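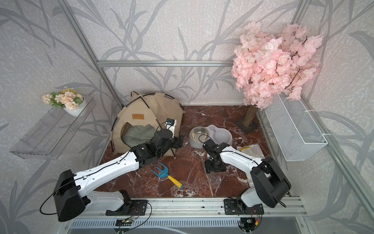 **Ticket:** Left arm stalls at the tent, "pet corner" routine
**Kit:** Fonau twin-arm bench kit
**Raised by:** Zoltán Illés, Zosstead workshop
**Status:** Open, again

**Zoltán, Monday 09:40**
Left arm reaches the tent, gets its gripper up against the lower right corner of the fabric and stops with a load warning on the wrist. Right arm carries on by the feeding bowls as if none of this concerned it. Restarted twice. Same result, same corner.

**Fonau support, 10:15**
Please confirm both arms are bolted to the front rail and that you have run the levelling check.

**Zoltán, 10:22**
Bolted, both of them. Levelling check passed, on marble, which I'm told is flat. The manual's answer to a load warning is to "remove the load". The load is a tent for a cat.

**Fonau support, 11:50**
Thanks. Could you send the wrist log and your reach limit? Default is 600.

**Zoltán, 12:05**
Log attached. Limit is 600, I haven't touched it. Line 17 is where it goes wrong: target is the doorway, and the path takes the gripper through the corner to get there. I also tried it with the rake taken off the floor, in case that was confusing the planner. No change, so the rake is back.

**Fonau support, 14:30**
The planner treats fabric as soft and allows contact up to level 4. Please set soft contact to 2 and re-run the left arm on its own.

**Zoltán, 15:10**
Done. It now stops sooner and complains in the same words. Progress of a sort - the tent has stopped creeping across the floor. Still no route to the cushion.

For whoever picks this up: the Brunstead kit we had before managed this job, slowly and with a noise like a coffee grinder. I'd like to keep yours. It's quiet and the arms are easy to strip down. But I can't sign off the review with this open.

**Fonau support, 16:45**
Passed to the Erdős planner team. Please leave the tent where it is.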